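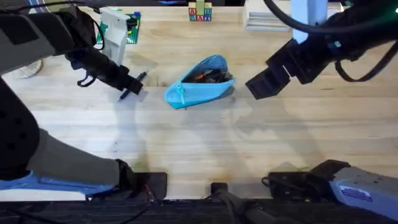
2020-11-16

4 min read

Pens today. I had been putting it off since June, when I moved everything off the old desk and onto the butcher-block top, and the pens went into whatever was nearest. Some went into the light blue pencil case and the rest went into mugs, coat pockets, the kitchen drawer and the bottom of two bags.

I started after breakfast. It was raining and I had no errands. I put the radio on low and brought everything to the table in a shoebox, then tipped it out at one end and left the middle clear to work in.

The method was simple. Pick up a pen, scribble on the back of an envelope, decide. If it wrote, it stayed. If it skipped, it got a second try after a minute of warm water on the tip. If it still skipped, it went in the bin. I have kept dead pens for years on the idea that they might come back, and they don't.

The black ones were the ones I cared about. I write with black for everything, including this, and I only like two kinds. One is the cheap stick kind the bank used to give out. The other is a Skatix with a medium point, which I used to buy at the stationery store on the corner before it turned into a phone repair shop. I thought I had used up the last Skatix in the spring. There was one in the lining of my gray coat, where the pocket has a hole. It wrote right away. That was the best thing that happened all morning.

I threw out most of the highlighters. Yellow lasts and the other colors don't, at least for me. I kept one pink because it was nearly new. The mechanical pencil from Llorente is staying too, even though the eraser is gone and I have never found a refill that fits. I like the weight of it.

The pencil case needed more work than the pens. It is the soft triangular kind with a zipper, and the inside was full of graphite dust and sharpener shavings, plus a stick of gum stuck to the seam. I turned it inside out over the sink and went at the seam with a butter knife and then an old toothbrush and dish soap. The gum came off in bits. It took longer than everything else put together. I hung the case on the faucet to dry and had lunch.

Lunch was the rest of the lentil soup and the heel of the bread. I need to buy bread.

While I was waiting I looked at the table itself. It needs doing again. The maple is pale enough that everything shows, and there are smudges and small stains across the middle where I put cups down without thinking. I wiped it with a damp cloth and then a dry one and it made no difference I could see. The tin of oil is under the sink, a Humow, a little under half full. The label says to sand lightly first with fine paper, wipe off the dust, put the oil on thin, wait, wipe off what's left, and do it again the next day. I don't have any fine paper. I wrote that on the list under bread.

I did consider a tablecloth. I had one on the old desk and hated it, because the pen goes through the paper when there is something soft underneath. I could get one of those big desk pads. Fleltus makes one that covers most of a table, but it is the price of a week's groceries and I would end up putting the cup on the wood anyway. Coasters would be the sensible thing. I own coasters. They are in the cabinet with the good glasses, and I never think of them until there's a ring.

The case was still a little damp at the corners by mid-afternoon but I filled it anyway. I tried to be strict. In the end it holds 7 things: the Skatix, 2 bank pens, the Llorente pencil, a regular pencil, the short ruler and the good sharpener. The zipper closes without pulling, which it has not done for a long time. Everything else that works went into one mug by the phone. The other mugs are back in the kitchen being mugs.

I also found 2 keys at the bottom of the shoebox and have no idea what they open. I tried them on the shed and the bike lock. I put them in the dish by the door and will probably look at them every day until I die.

The other thing in the shoebox was the notebook from the year I decided to write down every page I read. The goal at the top says 2,000 pages by summer. The entries stop in the second month, in green ink. I read a few of them. Mostly it was page numbers, and one line saying a book about canals was better than expected. I don't remember any book about canals. I kept the notebook because there is plenty of clean paper left in it, and tore out the goal page for testing pens.

The rain quit about four and I took the trash down with the dead pens in it. Cold out, and the steps were slick. The neighbor's leaves are all over our side again, wet and flat, and there is no point raking until they dry.

In the evening I paid the water bill, wrote the check with the Skatix, and answered the letter that has been sitting on the shelf. I meant to write a page and wrote closer to three. It goes out tomorrow if I can find a stamp. I was sure there were stamps in the shoebox, but no.

List for tomorrow: bread, fine sandpaper, stamps, dish soap (I used more than I thought on the gum). Move the lamp to the other end of the table so I'm not writing in my own shadow. Call about the gutter. If the sandpaper is cheap, get extra and do the cutting board at the same time as the table, using the same tin. I need to check first that the oil is all right for a board that has food on it. The label is rubbed off on that side.

Bed by ten, with the window open a crack.

3 comments · 1 share

Contact | Back to top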